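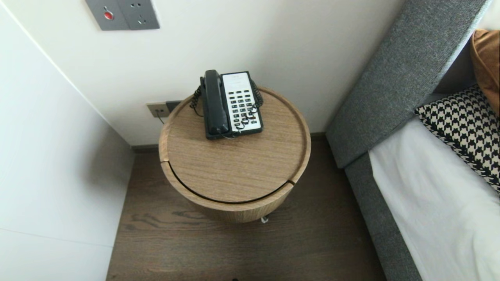

Quick one tonight, back in the room by half nine and my feet are finished. Promised Hazel I'd write up the hotel before I forgot it all, so here goes, in no order.

Room 466. Fourth floor, far end, past the ice machine (broken). Firwood Hotel, the one behind the station, not the one by the river. There are two and the taxi driver took me to the wrong one first. Fifteen minutes in traffic to get back to where I'd started more or less. Fine.

Small room. Bed good. Pillows too fat, as ever, so one of them is living in the wardrobe now. No view unless you like roofs.

What I keep noticing is the bedside table. I have been looking for one for our spare room since May and everything in the shops is either a square box or has legs like a giraffe. The one in here is round, a sort of drum, pale oaky colour, with a raised rim all round the top like a tray. Brilliant idea. At home my glasses go on the floor every single night, and then I tread on them. A rim! Why is that so hard to find.

There's a dark gap under the top as well and I can't work out if it's a drawer or if the lid lifts. Gave it a gentle pull, nothing. Didn't want to be the woman who broke the table on her first night so I left it. Will try again tommorow with more nerve.

It's got a little silver castor or foot at the bottom too, which I only spotted when I dropped an earring.

Only trouble is the phone. Proper hotel phone, long thing with a charcoal handset, and the curly cord goes everywhere. Over the edge, across the buttons, round the other side. By the time you've got a phone and all that cord on a table that size there isn't a lot of room for your book, your water and your own phone. I moved it to the desk at home time last trip (the Mamitz place, remember, with the green carpet) and then forgot, and the wake-up call rang from across the room and I nearly died. So it stays put.

Used it once. Rang down for another towel, got Vikas on reception, who was lovely and sent up 4. I have more towels than I have at home.

Sockets - the wall one by the bed has a mix of holes, two-pin and three-pin together, so my plug went in without the adaptor I paid 34 quid for at the airport. Of course it did. There's a round red thing next to it as well. Have not pressed it. Not going to.

Food: breakfast till ten, go before eight or the eggs have gone. Tang, the noodle place on the corner, is tiny and very good, get the one with the pickled greens. Sayaka had the dumplings and wouldn't share.

Anyway the table. If anyone has seen a round one with a rim, please send me a link, doesn't have to be oak. Needs to be narow enough to go between the bed and the radiator, and Hazel says nothing with a glass top. I've measured the gap at home three times and got three different answers so will do that again when I'm back.

Early start, lights out. More when I've had some sleep.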